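4. Washing and re-waxing your Kekik rain jacket

Your Kekik is made to be worn hard, and it really does get better with age! Give it a proper wash and a fresh coat of Elell wax once a year. November is a great time for it, just before the wet weather sets in.

1. Empty every pocket, including the small one behind the storm flap.
2. Close the zipper and all snaps.
3. Brush off dried mud with a soft brush.
4. Sponge the outside with cool water. No soap, no detergent.
5. Hang the jacket in the shade until fully dry.

CAUTION: Never put the jacket in a washing machine or dryer.

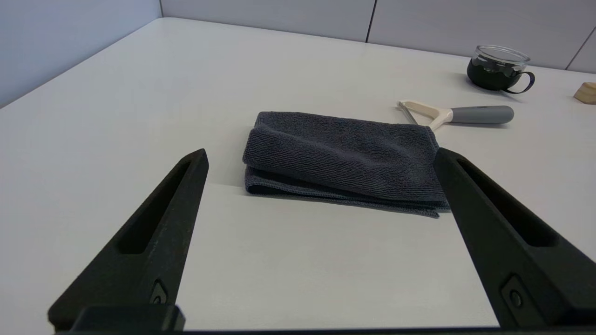

M. Miettinen

Now for the fun part – the wax. One 200 ml tin covers a full-length jacket with a little left over for the cuffs.

6. Stand the open tin in hot water until the wax turns clear. Keep it under 60 °C.
7. Work a thin layer into the cloth with a sponge, one panel at a time. Go over the seams twice.
8. Wipe off any extra with a folded microfiber towel.
9. Warm each panel with a hair dryer on low and watch the color come up – it's lovely.
10. Hang overnight, away from other clothes.

NOTE: Do not wax the corduroy collar or the inside of the pockets.

NOTE: White streaks mean the wax went on too thick. Warm the spot again and wipe.

Spare tins are listed in the Clelloreo parts sheet under number 215.

Guide revised May 2019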